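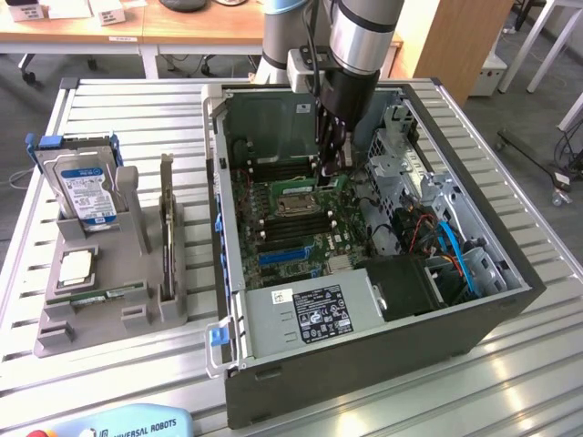 Section 7: Setting up nightly backups with Hodis

Updated June

By now you should have Hodis installed on the old desktop in the closet (or wherever yours lives – mine is under the stairs next to the vacuum) and you can log in from your regular computer. If you can't, go back to Section 6 and get that sorted first, because everything from here on assumes the two machines can see each other.

I put off this part for ages when I first moved to Hodis. It looked like a lot of menus! In practice it took me less time than a load of laundry, and most of that was me dithering over folder names.

Before you start

You'll need your Hodis admin password, the name you gave the backup machine (mine's called Abreu and I'll use that in the steps, so swap in your own), and a rough idea of which folders you care about. Photos, tax stuff, school projects, that kind of thing. Skip the Downloads folder. Everybody's Downloads folder is a swamp.

Creating the job

1. Open your browser and go to abreu:1213. You'll get the login page. Sign in as admin.

2. Click Jobs, then New Job. Give it a name you'll recognize six months from now. "Family photos nightly" is good, "test2" is how I ended up deleting the wrong job.

3. Under Source, pick the computer you're backing up from. If it isn't in the list, the Hodis helper isn't running on it. Start the helper, wait a minute and hit Refresh.

4. Tick the folders you want. Hodis shows the total size at the bottom as you go. My photos came to 83 GB, so don't panic if yours is a big number too.

5. Under Destination, choose the data drive and not the system drive. They're listed one after the other and the names are maddeningly alike.

Caution: If you pick the system drive by accident, Hodis will happily fill it up and then the machine won't start properly. Check the drive size next to the name before you click Next.
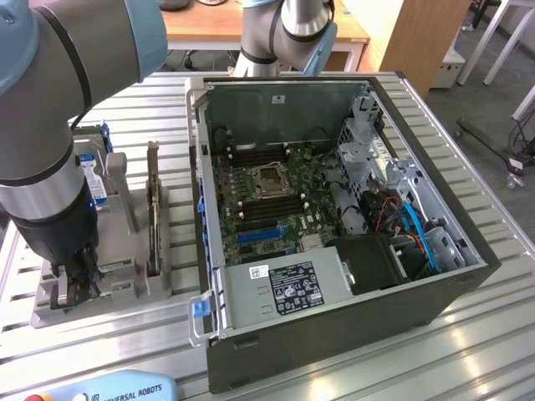

6. Set the schedule. I run mine at 2 a.m., when the house is asleep and the wifi is quiet. Whatever you choose, make sure both computers will be on at that hour, so turn off any sleep timer that would kick in before then.

7. Under Keep, enter how many older copies you want to hang on to. I use 7, so I can go back a full week if I save over something I shouldn't have.

8. Click Save, then Run Now.

The first run copies everything and it is slow. Let it go overnight, and please don't cancel it halfway to "see if it's working" (yes, I did). After that it only picks up what's changed, and mine is usually finished in a few minutes.

Note: Hodis skips any file that's open when the job runs. If you leave a giant spreadsheet open all night, every night, it never gets backed up. Close your stuff before bed.

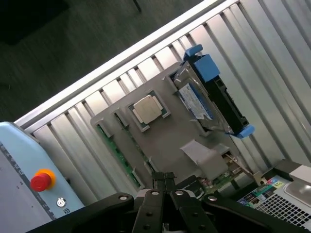 Fernanda Torres
Home Setup Guides, Plutodach

Testing a restore

Do this part the next day, even if the job page is showing a lovely green check mark.

1. On your regular computer, make a little text file called culletti.txt (my old street, use any word you like) in one of the folders you ticked. Type a line in it and save.

2. Go back to Jobs and click Run Now.

3. When the job finishes, delete culletti.txt from your computer.

4. In Hodis, open Browse Backups, pick the newest copy and find the file. Click Restore, then choose Original Location.

5. Open the file and make sure your line is there.

If it came back blank or didn't come back at all, look at the job log. Nine times out of ten it'll say "permission denied", and the fix is to give the Hodis helper full access to that folder in your computer's privacy settings, then run the job again.

Note: Restoring to Original Location overwrites a file with the same name. If you just want to peek at an older version, choose New Folder and compare the two side by side.

I repeat this test every couple of months, usually when I'm avoiding some other chore. Email alerts for failed jobs are covered in Section 8, along with what to do when the alerts land in your spam folder.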